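Pin-yu Kan
29/06/2019

House hunting thread, because my group chat has muted me. We saw the Leka Road place this morning and I have thoughts!

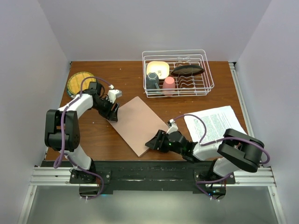 Is it worth paying extra for a lake view? For me it is, as long as the house itself is sound and I'd still like it with the curtains closed.

So, the listing said 2035 square feet. Our agent Fiorella pulled the county record and it says 1162. The rest is a basement you reach from outside, through a hatch. I mean, come on.

Still – that porch. It wraps around two sides and you can see right down to the water. I stood out there way too long while Su-chen checked the windows (three of them are painted shut, she was not impressed).

The kitchen needs everything. The roof is newer than I expected, and the sellers have the paperwork for it, which made me weirdly happy.

HOA is 800 a year and covers the private road and the dock. No boat for us, but I'd sit on a dock.

Other one we saw was over on Mamen Hill. Bigger yard, lovely light, and a neighbor with more than 1000 opinions about fences. We were there ten minutes and heard most of them.

Second visit to Leka Road is next week, with an inspector this time. If anyone has dealt with a basement that only opens from outside, please tell me what to ask!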